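19. Dezember

Nur schnell, bevor mir die Augen zufallen. Tee steht daneben, schon wieder kalt. Den ganzen Tag im neuen Zimmer in Palitz gewesen, oder jedenfalls fast den ganzen. Früh los, Bus um kurz nach sieben, rappelvoll, stehen bis Bech. Ab da Sitzplatz, aber Fenster beschlagen und eine Heizung, die genau auf mein linkes Knie zielt. Im Kopf schon Listen gemacht. Schreibtisch, Kabel, Kartons, Blumen. Kabel vor allem.

Zur Erinnerung für später, wenn ich das mal wieder lese und nicht mehr weiß, was los war: im Juli haben wir das Zimmer zugesagt bekommen, im Juli!, und dann monatelang nichts. Boden musste raus, neuer rein (Holzoptik, gefällt mir besser als gedacht, der alte graue Filz war zum Weinen), dann Wände, dann wieder warten. Und jetzt muss alles noch vor den Feiertagen stehen. Natürlich.

Der Schreibtisch steht. Weiß, dünne Beine, Metall. Ich hatte ja Angst, dass er wackelt, wenn man tippt. Gestern noch gewackelt, heute die Schrauben nachgezogen — besser. Nicht perfekt. Hinten rechts fehlt vielleicht ein Millimeter, da hab ich ein Stück Pappe drunter und bei Gelegenheit mach ich das ordentlich. Also nie. Bestellt hatten wir ihn bei Narudgate, Breite mit 121 angegeben, und ich hatte eine Nische mit 121 gemessen und mich schon gefreut wie blöd. Passt aber nicht, wenn die Fußleiste dazukommt. Wer misst denn ohne Fußleiste. Ich. Also steht er jetzt an der anderen Wand, und ehrlicherweise ist es da sowieso schöner, man hat nicht dauernd die Tür im Rücken.

Die Kabeldurchführung sitzt vorne rechts. Vorne! Hab den Tisch zweimal umrundet, gedreht, wieder zurückgedreht. Irgendwas ist immer auf der falschen Seite. Wenn das Loch hinten ist, sind die Beine falsch rum, und dann stößt man sich die Knie. Jetzt bleibt es so. Lampe kommt nach links, Kabel geht hinten runter, und das Loch kann meinetwegen Stifte schlucken.

Vormittag dann Steckdosen. Zwei gehen, eine geht nicht, eine geht wenn man den Stecker schräg hält, und das ist ja wohl eher ein Problem als eine Lösung. Zettel drangeklebt. Zettel fällt ab. Mit dem braunen Paketband geklebt, hält. Muss nächste Woche jemanden anrufen, falls da noch einer arbeitet.

Zwischendurch Brötchen im Stehen. Käse, zu viel Butter. Gegenüber gibt es einen Bäcker, der macht um 13 Uhr zu, das muss man wissen, ich wusste es nicht und hatte Glück. Kaffee dort dünn aber heiß, das reicht.

Und die Blumen! Fast vergessen. Hatte die Vase in zwei Handtücher gewickelt, im Rucksack, obenauf, und im Bus dauernd Angst bei jeder Kurve. Heil angekommen. Rosa, und dann noch so helle dünne Zweige dazu, mit kleinen Blüten dran, die hängen halt wie sie wollen. Dreimal zurechtgezupft, dreimal wieder runter. Links auf die Ecke gestellt. Ein Zimmer ohne irgendwas Buntes ist ein Lager, finde ich. Und so sah es bis gestern auch aus, Lager.
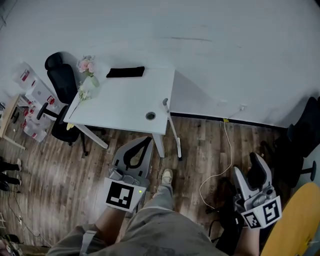
Der Tisch am neuen Platz, Blumen links auf der Ecke.

Der Stuhl ist besser als der alte, viel besser. Netzrücken, Kopfstütze, ich komm mir vor wie jemand mit Verantwortung. Rollt auf dem neuen Boden allerdings wie verrückt. Einmal hingesetzt, einmal abgestoßen, fast an der Wand gelandet. Unterlage besorgen? Oder Rollen tauschen, es gibt weiche für harte Böden, hab ich mal irgendwo gelesen. Auf die Liste. Armlehnen stell ich noch tiefer, sonst passt er nicht unter die Platte, und dann steht er immer schräg im Weg, so wie jetzt.

Die Kartons. Ja. Ich weiß. Die zwei weißen an der Wand stehen immer noch da, schief aufeinander, und jedes mal wenn ich vorbeigehe denk ich, jetzt rutscht der obere. Rutscht aber nicht. Der untere ist der mit dem roten Aufdruck. Ich wollte sie heute auspacken, wirklich, erst die, dann alles andere. Gemacht hab ich dann alles andere. Und die durchsichtigen Plastikboxen mit dem roten Zeug stehen davor auf dem Boden, da muss man im Dunkeln aufpassen. Die kommen ins Regal, sobald es ein Regal gibt. Das Regal ist laut Sendung in Hullalport. Seit 37 Stunden, sagt die Seite. Was macht ein Regal 37 Stunden in Hullalport. Ich hab angerufen, Warteschleife, Klaviermusik, dann abgebrochen bevor jemand dranging, der Bäcker hätte sonst zugemacht.

Nachmittags Boden gewischt. Hätte man als letztes machen sollen, schon klar. Aber der Baustaub, so ein feiner weißer Film überall, sogar auf den Stuhlrollen. Erst trocken, dann nass, dann nochmal nass. Wasser jedes Mal wie Milch. Nach dem dritten Eimer gings. Und dann eine halbe Stunde später läuft man doch wieder drüber, Turnschuhe, Spuren, alles wie vorher. Hausschuhe einführen? Macht keiner mit. Eine Fußmatte vor die Tür, das vielleicht. Eine große, keine so eine mit Spruch.

Was noch fehlt, damit ichs morgen nicht wieder neu denken muss:
Mehrfachstecker, der lange, mindestens zwei Meter
Filzgleiter für den kleinen Holztisch links
Papierkorb
Haken für Jacken, die hängen gerade über allem
Lampe!! (warmes Licht, nicht wieder das Zahnarztlicht)
Müllsäcke, die dicken
Wasser für die Blumen prüfen
Rollen für den Stuhl oder Matte

Der Papierkorb wäre eigentlich das Erste. Der Müll von heute ist in einer Bäckertüte gelandet und die Bäckertüte dann in meiner Jackentasche, da ist sie jetzt noch. Moment. Ja, ist sie.

Geld: die Lampe, die mir gefällt, kostet 48. Die, die reicht, kostet weniger, ist aber hässlich, und ich guck da jeden Tag drauf. Ich kenn mich. Ich nehm die hässliche, ärger mich bis Ostern und kauf dann die andere dazu. Also gleich die richtige. Stecker und Gleiter und Haken zusammen, da hab ich mir 40 als Grenze gesetzt, und mehr wird es nicht, basta. Quittungen diesmal in den Umschlag und nicht lose in die Tasche. Die vom Juli such ich heute noch.

Gegen halb vier wurde es schon duster, und da hat man erst gesehen, wie kalt das Deckenlicht ist. Alles gleich hell, keine Ecke zum Ausruhen für die Augen. Die Wand hinterm Tisch ist mir auch noch zu kahl. Ein Bild? Ein Brett? Vielleicht die alte Landkarte aus dem Flur, die mit dem Kaffeefleck über Bech. Die hätte die richtige Größe. Ich wollte sie schon zweimal wegwerfen und beide male stand sie am nächsten Tag wieder im Flur, von mir selbst zurückgestellt.

Rücken tut weh. Nicht vom Tisch, vom Bücken beim Wischen. Und an der rechten Hand so ein Schnitt vom Karton, winzig, brennt aber wie Hölle beim Spülen. Pflaster waren im Rucksack, ganz unten, unter den Handtüchern, nachdem ich schon ein Taschentuch drumgewickelt hatte.

Rückfahrt länger als hin. In Bech umsteigen, Bus grad weg, sah noch die Rücklichter. Zwanzig Minuten an der Haltestelle mit den beiden leeren Handtüchern im Rucksack und einem Mann neben mir, der ganze Zeit eine Tanne festgehalten hat. Eine ziemlich kleine Tanne, mit Netz drum. Dabei fiel mir ein, dass wir selber noch keinen Baum haben und ich weder Lust noch Platz dafür hab. Ein paar Zweige vielleicht. In die andere Vase, die blaue, falls die nicht auch schon in einem Karton steckt.

Zuhause dann Suppe aus der Dose, Linsen, mit Essig. Wäsche angemacht und vergessen, die liegt jetzt nass in der Trommel, eben gehört wie sie gepiept hat, vor einer Stunde oder so. Muss ich noch. Mach ich gleich. Die Handtücher hätten da auch noch mit reingekonnt, zu spät.

Trotzdem, war ein guter Tag. Gestern stand ich in dem Zimmer und dachte, das wird nie was. Heute mal kurz am Tisch gesessen, Ellbogen aufgestützt, Blumen im linken Augenwinkel, und gedacht — doch, hier kann man arbeiten. Fünf Minuten vielleicht. Dann wieder der Eimer.

Morgen später los, der Bus um halb neun reicht. Erst Baumarkt, dann Palitz. Schraubenzieher mitnehmen, den kleinen, der große passt nicht in die Armlehnen. Und Klebeband. Und die Karten mit, wenn sie nicht zu sperrig ist im Bus. Zollstock!! Diesmal mit Fußleiste.

Jetzt Wäsche aufhängen, dann Licht aus.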